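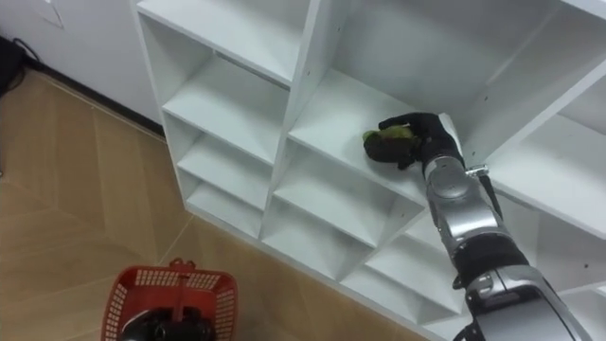 Minttu Kettunen writes that the old pantry cupboard was so deep that things went missing at the back of it, and asks whether open shelves will be any better for fruit and vegetables. The house team at Kenden believes that they will. The new white unit in the ground floor pantry is divided into open compartments, and members are asked to observe the following when using it.

Produce should be placed towards the front of a shelf, where it can be seen and used in good time. A single apple or tomato may have a compartment to itself while space allows - there is no need to group items until the weekly delivery resumes in April. Shopping baskets may be set down on the floor while members unpack, but should be returned to the entrance afterwards. Bruised fruit should be handed to Emanuel Chiriac at the kitchen. 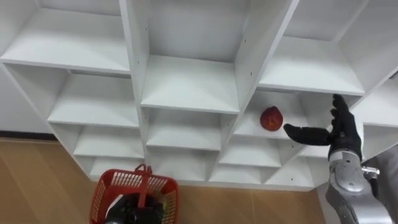

Changes to pantry hours

From November 27, 2024 the pantry will close one hour earlier. Enquiries should be addressed to Fenna Cuypers.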